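Notebook, handheld gripper bench
19 October 2019
Fault: left finger slow to release, one shelf contact
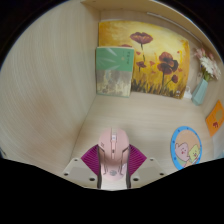
Cubby setup, gripper facing the back wall. Book in front of the poppy canvas, vase at right, coaster on the shelf floor.

Opened this entry after the Hanmont unit dropped its release for the third time in one session. Symptom as logged: close command followed normally by both fingers, open command followed by the right finger at once and by the left finger late. On the worst cycle the left finger stayed engaged long enough that the operator (me) pulled back with the book still held on one side. The book rotated, its lower corner caught the canvas, and the canvas slid down the back wall. No damage to either. The vase was not touched. Session stopped there.

Recording this as a safety matter as well as a fault. The vase is tapered and would have gone over if the book had swung the other way. Also, my free hand was inside the cubby at the time, reaching for the canvas. That is against our own rule and I am writing it down so it gets discussed.

Conditions before the fault
Gripper had done 81 cycles since the last finger change. Fingers are the pleated Kusar pair, magenta, fitted in July. Battery at full charge at start. Firmware is the Provodia build we have been running all month, no changes. Grip force at the default setting.

Checks, in the order done

1. Power off, fingers moved by hand. Right side free over the full travel. Left side free for the first part, then a distinct drag near full close. Repeatable.

2. Swapped left and right fingers. Drag stayed on the left side. Fingers cleared, fault is in the housing or the rail.

3. Left mounting plate off. Screws were tight, no thread damage. Plate checked flat against the surface block. Refitted, drag unchanged.

4. Housing opened. Belt tension even on both sides by feel. No debris in the gear pocket. Left carriage had a dry track and a bright rub mark on the inner face, toward the center of the tool. Right carriage had grease and no mark.

5. Motor current with the housing open, no load. Normal through most of the stroke, then a peak near full close that trips the soft limit. The controller backs off, waits, and tries again. The wait is what we see as the late release. So the software is doing what it was told, and the delay is a symptom.

Probable cause
Left carriage is running slightly out of line and binding at the end of travel. Dry track makes it worse. I do not know which came first. Chun-hung Yen thinks the carriage was pushed out of line during the July finger change, when the plate was levered off with the fingers closed. Plausible. There is no note from that day about how it was done, so it stays as a guess.

What I did
Cleaned both tracks, regreased both, backed off the left carriage screws, ran the carriage to full close and retightened there. Drag by hand is now hard to find. Ran 100 empty cycles on the bench: no late release, no soft limit trips. Then 30 cycles on a foam block at default force: 3 trips, all on the left, all in the last part of the run. Release delay was short each time but visible in the current trace.

So it is better and it is not fixed. The tool is tagged out. Please do not take it back to the cubby because it "seems fine," it will seem fine for the first part of a session.

The retry behavior bothers me more than the carriage. A finger that refuses to open gives the operator no signal at all: no tone, no light, nothing in the live view. You find out when you pull back and the object comes with you. I want a warning on any soft limit trip during release, and I want it before the unit is used near anything breakable. Sent the request to Mwakalinga with the trace attached.

Interim rules for the other handheld unit
Wait for both fingers to be visibly open before withdrawing. If one is late, hold position and cut power, do not pull. Free hand stays outside the cubby while the tool is powered. Vase comes out for any task that involves moving the book.

Open items
Replacement left carriage from Hanmont: ordered, no ship date yet.
Inspect the other unit's tracks for the same rub mark. Not started.
Finger change procedure needs a line about opening the fingers before the plate comes off. Chun-hung has the draft.
Compare trace from the first session after the July change, if it was kept. I could not find it on the shared drive.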